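Filed under: Kitchen Stuff, Rice, Small Joys

I have been putting off writing about rice cookers for ages, mostly since the last time I brought one up here I got more comments than I did for the whole bathroom saga. You people have opinions! But my old one finally gave up last month (the lid latch, then the little light, then everything) and I've been shopping, so here we go.

A bit of history. My first rice cooker was a hand-me-down from Felicja Adamczyk, my roommate two apartments ago, and it had exactly one switch. Up was cooking, down was warm. I loved it. It burned the bottom layer every single time and I used to scrape that off and eat it standing up with soy sauce. After that I had a Prolo, the one that just died, and it had a timer I never once learned to set. The manual was 60 pages long and I think 4 of them were in English.

So what do I want now? Something that makes rice for two without turning it to glue, a lid I can wipe, and buttons I can read without my glasses. Color would be nice too. Everything I own in the kitchen is white or that sad beige, and I'm ready for something with a bit of life to it. Oğuzhan says appliances should be invisible and I say Oğuzhan has a lime green toaster.

Anyway, I had plenty of time to look at one up close when we were over at the big white place with the mezzanine. The cooker got the middle of the table, with a slice of cake off to the side, and I have been thinking about both.
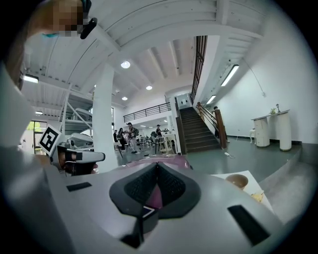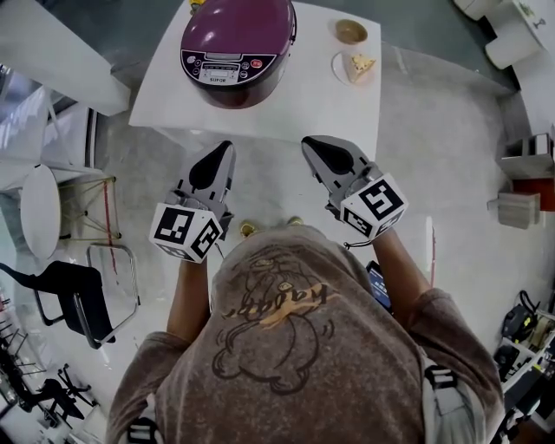
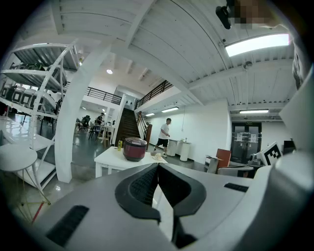
The second one has the best view of the cooker, plus the cake on its plate.

It's a SUPOR, and I keep going back and forth on whether I'd call that color purple or dark red. Depends on the angle, I guess. The shiny lid I really like, although I know myself and it would have fingerprints all over it in a day. The control panel is on the front, black, with a little display and a bunch of small buttons and one red one. I always trust a machine with one red button. It tells you where to start, or where to panic.

What I don't know is how big the pot is inside, and that's kind of the whole question. I make rice maybe three nights a week, just for me and Duván, and then once in a while his brothers come and I need a mountain of it. A big cooker makes terrible small batches. I've tried. You get a thin, crusty pancake spread over the bottom and it's dry by the time you've set the table.

My other hang-up is counter space. We have that one stretch between the stove and the wall, and the kettle and the bread box already live there. I could move the bread box on top of the fridge, but then I'd never see the bread and we'd be back to the mold situation of last winter. Duván voted for keeping the rice cooker in the cupboard and taking it out when we need it. I give that a week.

And can we talk about a round stool next to a little gold wire side table? I noticed those over by the counter and now I want that exact combination for the corner by our window, where there's currently a box of cables. One thing at a time, though.

For now I'm making rice in the small saucepan, the way my aunt does it - rinse it until you're bored, knuckle of water on top, lid on, don't peek. It's fine! It's good, even, when I remember to turn the burner down. I've boiled it over twice so far and scrubbed the stove both times while muttering.

I'm giving myself until December to decide. If you have a cooker that does a decent small batch, leave me a comment with how much rice you put in it and whether the inner pot has started peeling yet. And if anyone has a good way to store bread that isn't a bread box, I'll take that too.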